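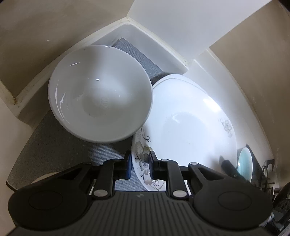 Great news from the Stuvik talks! After 30 days of back-and-forth, negotiators for Kultska and Nigatu have signed off on a prisoner exchange, and the first 100 detainees are due to cross at the Ollora bridge on 8th August. That's the biggest single swap since the fighting began, and we could not be happier for the families who have been writing to us since May.

The deal also opens the bridge road to aid trucks for seven hours a day. Our partners on the Nigatu side have 1,000 food parcels packed and ready to roll, along with water filters and baby formula (so many of you gave toward those, thank you!). Drivers from both sides will hand over at the midpoint, with monitors watching the whole way. 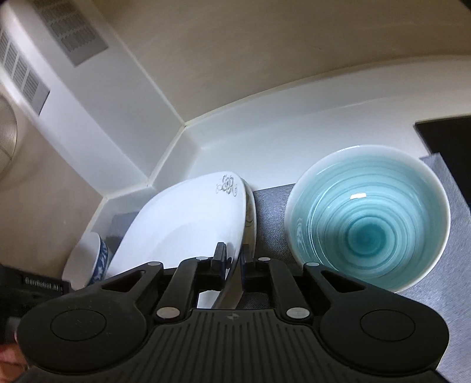

Babita Upadhyay wrote in to say she's thrilled about the trucks but wants to know what happens to the villages north of the river, which aren't named in the text. She's right to ask. The monitors expect to take that up in the next round, and Gil-soo Han will be in Stuvik sending us updates for the September issue.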